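Opinion | Books and Publishing

The true-crime shelf owes its readers an index

By Comfort Essien

Anyone who buys histories of crime in paperback will know the disappointment of reaching the last page and finding nothing behind it.

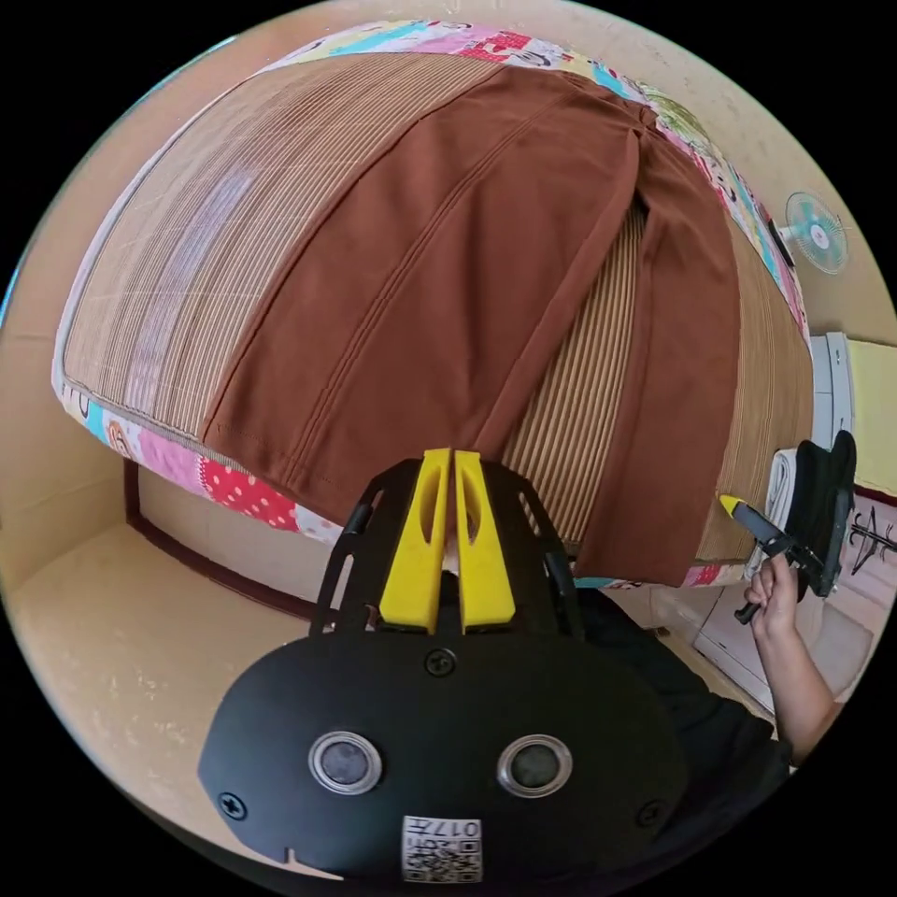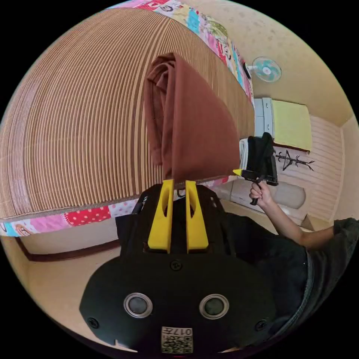
Reading time: 2 minutes

The index is disappearing from popular history, and from true crime in particular. Penau, whose list in this field is among the larger ones, issued its account of the Arnberg poisonings in June at 773 pages, with no index and a single page of sources. A reader who wishes to find the second inquest again must remember where it was.

Publishers plead cost. An indexer's fee is a real expense on a first printing of 2,000 copies, and it often falls to the author under the contract. Yet the same houses find money for embossed covers and sprayed edges - neither of which helps anyone to check a date.

The matter is more serious in this field than in most. These books name the dead, the accused and those who were never charged. A person whose grandfather appears in such a work should be able to learn on which pages, and on what evidence. Annan, a far smaller press, manages a full index for printings of 1,000, and its history of the Pluven trial devotes 175 entries to witnesses alone.

Libraries and booksellers are entitled to ask for the same elsewhere. Reviewers, too, should record the absence of an index as they would record missing maps or careless proofreading. At present most reviews pass over it in silence, and publishers have drawn the natural conclusion.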